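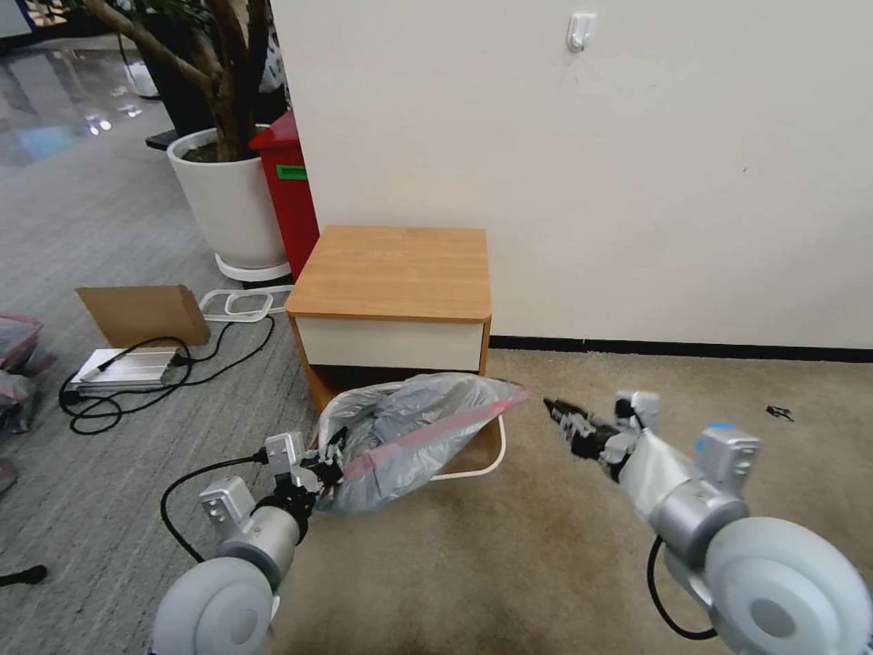

## Ticket 311: Poteo desktop stuck on "Linking your phone" after the August update

**Status:** Solved, left open for follow-up
**App:** Poteo for PC, installed from the Adov download page
**Phone side:** Poteo mobile, same account

### What was reported

Hello, and thank you in advance to whoever picks this up! I have been using Poteo on my phone for a good long while and finally decided to put it on the computer too, mostly so I can type with all my fingers for a change. The download went fine and the setup went fine. Then I get the square code on the screen, I scan it with my phone, the phone buzzes happily and says "Linked," and the computer just sits there with the little spinning circle and "Linking your phone" underneath it. I let it spin all through lunch. I have closed it and opened it again more times than I'd like to admit.

The phone app lists the computer under Linked Devices, so one half of the pair thinks everything is wonderful.

### First reply from support

Hi there, and thanks for such a clear write-up, it saves us a lot of back and forth. Could you please try these, in this order, and let us know where you end up?

1. On the phone, open Linked Devices, tap the computer's name and choose Unlink.
2. Quit Poteo on the PC from the tray icon by the clock (the X in the corner only hides the window).
3. Check that the PC clock is set to automatic.
4. Open Poteo again and scan the fresh code.

If it still spins, go to Help > Save Log and send us the last 200 lines.

### Customer update, 3:40 p.m.

Did all four. My clock was 8 minutes fast, which explains a few things about my mornings, and I was so sure that would be it! Sadly it still spins. The log is attached. I had a peek at it myself and this bit shows up over and over:

```
link: code accepted
link: waiting for key from phone
sync: connection closed by local filter
link: retry 3
```

I don't know what a local filter is. I do have Furkovum on this computer, the thing that blocks ads and pop-ups, if that matters at all.

### Second reply from support

It matters very much, and thank you for mentioning it. The August version of Poteo sends its linking key over a new address, and older Furkovum block lists close that connection. The phone has already done its part by then, so it shows you as linked.

- Open Furkovum and go to Settings > Allowed Apps.
- Click Add, then pick Poteo from the list. If you see two entries, choose the one with the newer version number.
- Let Furkovum update its block list while you're in there.
- Unlink on the phone once more, restart the PC and scan again.

Please don't uninstall Furkovum or switch it off for good. Adding the one app is plenty.

### Customer update, 5:15 p.m.

It's working!! I did have two Poteo entries, so I'm glad you warned me. The chats came in a few at a time, newest first, and the photos took a bit longer to fill in.

One small leftover: my group chat called Fekete shows up with its name but none of the older messages. Everything sent since I linked is there and I can reply just fine.

### Third reply from support

Lovely news! For the group, please plug the phone in, keep it on Wi-Fi with Poteo open, then right-click Fekete on the PC and choose Fetch Older Messages. Big groups can be slow to come over, so you're welcome to leave it going overnight. We'll keep the ticket open until you've had a chance to try it.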